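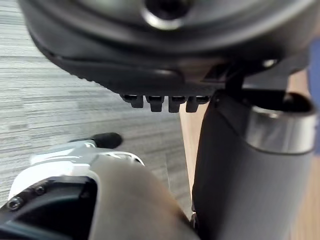 Arkar short fingertips, black, rubber-coated (pair)

Part no. 605. Sold in pairs, with screws. Fits the Votent two-finger gripper.

Please read the next bit before you order, especially if you already have a pair from us. The first version of these tips had a fault and there may still be some of them out there on working arms.

What went wrong

I started selling the 605 because I was fed up with long fingertips. They're lovely for picking things up off a bench and hopeless as soon as you need to get under something, or in beside a post, or anywhere with a lip hanging down in the way. So I had a short one made, with the rubber taken right over the end so you can push with it as well as pinch. I ran a pair on my own arm for ages and was very pleased with myself.

Then Ragnvald Fjeld rang me from the workshop in Haugland. He'd been using his arm to press and pull at small catches, and the rubber on one tip had come away from the metal underneath. It hadn't torn, which I could have lived with (rubber wears, that's what it's for). It had let go of the metal and slid forward like a loose sock, and it stayed on just well enough that he didn't notice.

The trouble with that is what the gripper thinks is going on. With the rubber slipping, the finger closes further than it should before it meets anything firm. The Votent takes that extra travel to mean a soft object and squeezes harder. Ragnvald's kept squeezing until the bare end of the tip skidded off the part and the arm jumped sideways. His hand was on the bench at the time, near enough to get a knock. He had a bruise and was very nice about it, much nicer than I'd have been.

He'd had 482 hours out of that pair. I took mine off the same evening and gave the rubber a good twist, and it moved. Not far, but it moved, and I'd been looking at it every day!

Why it happened

The metal inside the old tip was smooth, so the glue was doing all the work. That's fine when you're squeezing straight on. Pushing with the end of the tip, or dragging it along an edge, peels at the rubber a tiny bit each time, and that's exactly the job I'd been telling everyone to use it for. I'd tested the grip and never tested the push. That one's on me.

Heat doesn't help either. Ragnvald's bench is next to a radiator and I do wonder about that, but my workshop is freezing and mine came loose too, so I wouldn't blame the radiator for much.

What's different now

The metal core has grooves cut across it and a small hole through the end, and the rubber goes into both. There's something for it to hang on to even if the glue gives up completely. I made one up with no glue at all just to see, and I couldn't get it off with pliers.

I've also changed the screws. The old ones were a touch long and could bottom out before they clamped, which made the whole tip feel slightly wobbly and made it hard to tell a loose tip from loose rubber. The new ones come in a little bag marked Skekeck. Use those and put the old ones in a drawer somewhere away from the robot.

How to tell which version you have

Look at the back of the tip, on the face that sits against the finger. The new ones have an 11 stamped there. The old ones have nothing stamped at all. If yours are blank, please stop using them, even if they feel solid.

If you can't see the back without undoing it, undo it. Stop the arm and switch it off at the wall first. Pausing the program isn't enough, as the Votent holds its grip while paused and can close again when it wakes up.

Swapping them over

Open the gripper fully before you power down, or you'll be working in a gap you can't get a hex key into. Take off one tip at a time so you don't mix up left and right. Wipe the finger where the tip sits – any grit there will tilt it. Do the screws up evenly, a bit on each, and stop when they're snug.

Power up with your hands well clear and run the gripper's own zero routine. Don't skip this! The new tips are very slightly thicker, and with the old zero saved it'll press too hard on everything.

Then set the push limit low, 3 on the Votent's scale, and try it on something you don't mind scratching. Work up from there.

A check I now do every time

With the power off, pinch the rubber between finger and thumb and try to turn it, then try to pull it forward. It should feel like one piece with the metal. I do this in the morning while the kettle's on. Do it again after any bump, and after a long run of pushing or prising, particularly if you've been working close to something heavy that doesn't give.

If the gripper suddenly starts closing further than it used to on the same part, stop it and look at the tips before you change any settings. Ragnvald's had been doing that for a couple of days. He'd turned the force up to make up for it, and I'd probably have done the same.

Replacements

Old pairs are swapped free, whether you bought them from me or someone passed them on to you. You don't need a receipt. Send a note with your address and I'll post the new ones first, then you can send the old ones back in the same packet. I do want them back, as I'm cutting them open to see how far each one had gone.

Anyone who bought before April will have the old sort.

In stock now. Long tips are on their own page and were never affected, as they have a different core.

Shoaib Arain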